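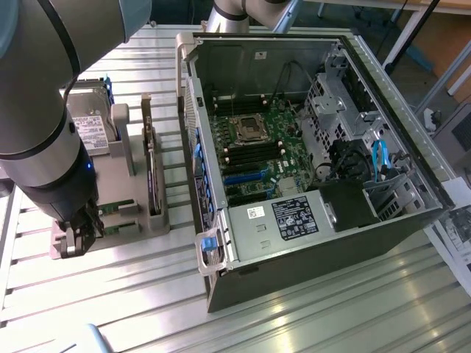
How do you teach a robot to build a computer?

You probably know how to build things by following steps. Open the box, find piece A, push it into piece B. Easy! Now imagine you have to explain those steps to somebody who has never seen a box, doesn't know what "push" means, and will do exactly what you say, even if what you say is silly. Welcome to the Clerix project!

Clerix is a student project in the robot lab at Zatbridge. The students there are programming robot arms to put parts inside a desktop computer. They meet every week, and they've written 2,000 lines of code so far (and crossed out plenty more).

First, meet the parts

A computer looks like one machine, but inside it's a bit like a town. Every part has its own job and its own address.

The motherboard is the big green board. Think of it as the streets. Everything else plugs into it so messages can travel from place to place.

The processor, or CPU, is the part that does the thinking. It's small and square, and it sits in a special spot called a socket.

Memory sticks, also called RAM, are long and thin. They hold the things the computer is busy with right now, such as the game you're playing.

The hard drive is the cupboard. It keeps your photos and homework safe when the power is off.

A place for everything

Have you ever tried to find one sock in a messy bedroom? Robots are terrible at that sort of job! So the students use a grey tray with a spot for each part. They call it Plukorance, a name that began as a spelling mistake and stuck. The tray means the robot can be told where to look for the hard drive and where to look for the memory.

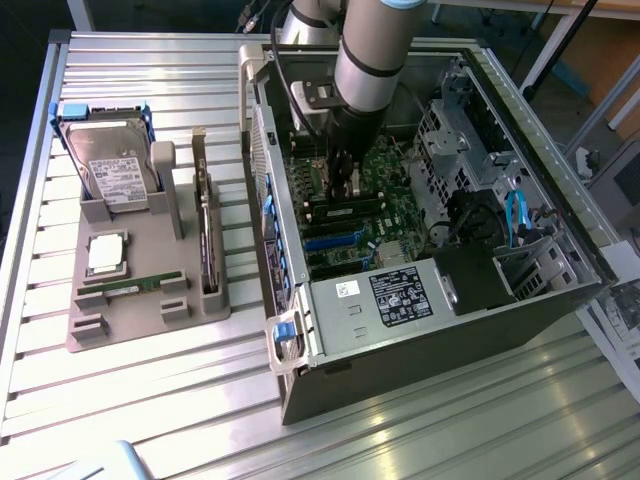
Next comes the tricky bit: letting go in the right place. A memory stick has to line up with its slot, and there's a little notch along its edge that only matches one way around. If you're a person, you wiggle it until it feels right. A robot has to be taught how to wiggle! The students wrote a program called Lương just for that. It moves the gripper a tiny bit, checks, and moves it a tiny bit again. The team ran 800 practice tries with it last term, in batches of 40.

Be the robot's eyes

Some of the pictures the robot uses come from a small camera near its "hand". From there, a motherboard looks like a city seen from a plane. The students label the important spots so the program can learn which is which. Try it yourself! Can you find the square socket where the processor goes? What about the long, skinny memory slots on both sides of it?

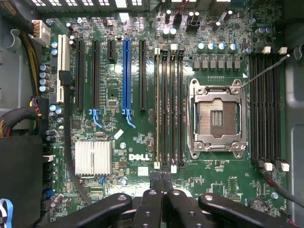 A Dell motherboard from above, with the processor socket and all the memory slots empty.

Try this at home

You don't need a robot for this game. Find a friend and 12 building blocks. One of you is the robot and wears a blindfold. The other is the programmer and may only use words.

1. Put the blocks in a row on the table.
2. The programmer tells the robot how to stack three of them.
3. The robot does exactly what it hears, and no guessing!
4. Swap places and try again with better instructions.

Did you say "left" when you meant the robot's right? Did you forget to say "let go"? The Clerix students have made both of those mistakes, and fixing them is a huge part of the fun.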